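Woduletti Household Notes
@woduletti
15 January 2022

Paper thread. I've been putting this off since November, when the drawer under the printer stopped closing. Posting as I go so I actually finish it.

The drawer had everything in it. Warranty cards, the Clesuline insurance letters, takeout menus, instructions for a fan I gave away two apartments ago. No order at all.

First rule I set: nothing gets read today. If I start reading I end up on the floor for an hour with an old phone bill. Look at the top line, decide which group it belongs to, move on.

Second rule is that the sorting gets done with containers I already own. I have bought file boxes before and they turned into more things to sort. So it's a tall white bin and a green plastic basket this time. The bin takes recycling and the basket takes whatever stays.
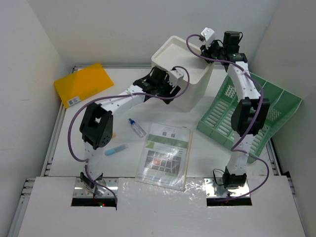 Anything with an account number on it goes in a third pile for the shredder. I keep that one on a chair, well away from the other two, after the time I recycled a bank statement and had to fish it back out.

The deep bin is good for recycling because paper stands up in it and doesn't slide all over. The bad part is that if you drop something in by mistake you have to dig. I try to put things in flat and slowly.

Out of the drawer so far: a bus schedule for a route that no longer runs, a Pullska heating booklet in a language I don't speak, a receipt for $11.17, and 6 copies of the same lease addendum. I kept one copy of the addendum.

The receipt was for batteries. Gone.

For anyone doing this with manuals: search for the model number first. Almost all of mine are online as PDFs. I saved them to one folder and named each file by the room the thing is in, so "kitchen kettle" and "hall heater." Then the paper went out.

Manuals I kept on paper: the boiler and the smoke alarm. If the power is out I don't want to be looking for a PDF.

Break for lunch. The timer method works for me. I do 20 minutes, then get up and do something else for five, then come back. Three rounds before lunch got me through the top half of the drawer.

Back. The basket filled up faster than I thought it would, so I went through it again and was stricter. Old question was "might I need this?" New question is "who would ask me for this?" A landlord, a tax office, a repair person. If I can't come up with anybody, it goes in the bin.

What's left is going into mesh document pouches. They're the see-through kind, so you can tell a leaflet from a letter without opening every one. I got the first ones at the Isah stationery counter and they've held up fine, apart from one zipper that sticks.

One subject per pouch. Home, health, car, taxes, appliances. I put the sheet I recognize fastest at the front, usually something with a lot of color on it, and the plain letters go behind.
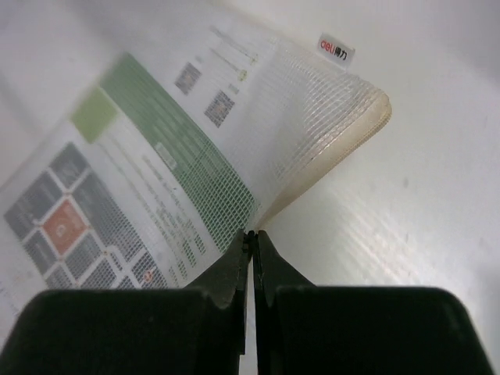

A reply just now says mesh pouches are fine for a year or so but the corners wear through if you overfill them, and that a stiff plastic folder is better for anything you can't replace.

Fair point. Birth certificate and passport were never in the drawer, they're in a hard folder on the closet shelf. I'll move the car title there too.

Overfilling is what I did last time. This time, when a pouch won't lie flat, I take something out of it before I add anything.

Same person asked about labels. I use a strip of masking tape and a marker. It peels off when the subject changes and it costs almost nothing.

Drawer is wiped out and has the printer paper and spare ink in it now, and the pouches stand upright behind them. It closes.

Shredding is tomorrow. The shredder overheats if I run it too long and I don't feel like babysitting it tonight.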